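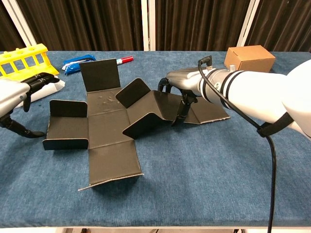
# Sleeves, Skips and Side Twos: how a small label put its back catalogue in order

Revathi Gounder
Music Industry Studies, second-year project report
Placement host: Brarkora Records

## 1. What I set out to do

My proposal promised "a critical investigation of running-order decisions in independent reissues". What I did for most of the term was listen to the same four albums until my housemates asked me to use headphones, and then read a lot of letters.

Brarkora is a small label that put out post-punk, dub and a fair amount of stuff the owners still call "uncategorised", by which they mean it didn't sell. The label is reissuing four records by the band Etirico, who made noisy guitar music for two albums, discovered a drum machine, made two more and split up. My question was simple enough: when a label reissues an album, who decides what order the songs go in, and does anyone listening care?

## 2. Background

Etirico began as a trio with one microphone and a shared dislike of choruses. Their first album, *Selleo*, has eleven tracks, four of which are under a minute. The pressing was 329 copies. The label had paid for more, but the plant ran out of vinyl and then stopped answering the phone.

The second album is the one people know, if they know any. It was pressed in a run of 2,340 and got played on late-night radio, mainly for the closing track, "Ramasamy", a seven-minute thing built on a bass line that never resolves. I've heard it described as hypnotic. I've also heard it described as a fault with the tape.

The drum machine albums divided the fans. The third sold 1,245 copies, and the letters that came in afterwards are the best reading in the whole archive. One correspondent wrote only the word "why" and enclosed a stamped addressed envelope.

## 3. Method

I used three sources:

- The label's paperwork, kept in box files in no order that I could work out. There were contracts, test pressing notes and several menus.
- The fan letters, of which I read 84. I sorted them by album and noted any mention of track order, sides or particular songs.
- Listening sessions with students on my course. Each group heard *Selleo* twice, once in the original order and once in the order proposed for the reissue, without being told which was which.

I had also planned to interview the band. The bassist replied to say he'd rather not. The singer agreed, then spent the whole call on the subject of his new band, who are apparently very good.

## 4. Findings

### 4.1 The order was mostly set by the length of a side

I had come prepared to write about narrative arc. The paperwork for *Selleo* has a sheet with the running times added up in pencil, crossed out, and added up again. Track six moved to side two when side one came out too long. Several reviewers have since praised the "brave decision" to open side two with track six.

### 4.2 Letter writers cared about first and last songs

Hardly any letters mention the middle of a record. Openers and closers come up again and again, and "Ramasamy" has its own small literature. When a compilation later put it third, two people wrote to ask for their money back. One of them hadn't bought it.

### 4.3 Listeners noticed less than they thought

Most people in the sessions said the running order of an album mattered to them a great deal. Most of them then failed to spot which version of *Selleo* was the original. The group that did best had a drummer in it, who said he could tell from "where the boring one was". I have tried to turn this into a proper finding and can't, but he was right both times.

## 5. Discussion

The reissue of *Selleo* has bonus tracks, and I think these do more damage than any shuffling. The original ends on forty seconds of feedback and a door closing. The new one ends on feedback, the door, and then three demos of songs you've just heard -- one with the singer coughing through it. The label's view is that people want value. Mine is that the door should be last. We have agreed to leave it there.

I'd be careful about stretching any of this to larger labels or to streaming, where the side has gone altogether and skipping costs nothing. The listening groups were small, and all of them were made up of people I could bribe with biscuits.

## 6. What I'd do differently

- Start with the letters. I left them until June, and they were the best material.
- Play the later albums in the sessions too. I stuck with *Selleo* as it was the shortest.
- Write down which version I was playing *before* I pressed play. One session had to be thrown out.
- Interview the bassist by post, which I'm told he prefers.

## 7. Acknowledgements

Thanks to Brarkora for the run of the box files, to everyone who sat through *Selleo* twice, and to the person who wrote "why". The envelope is still in the file, with the stamp on it.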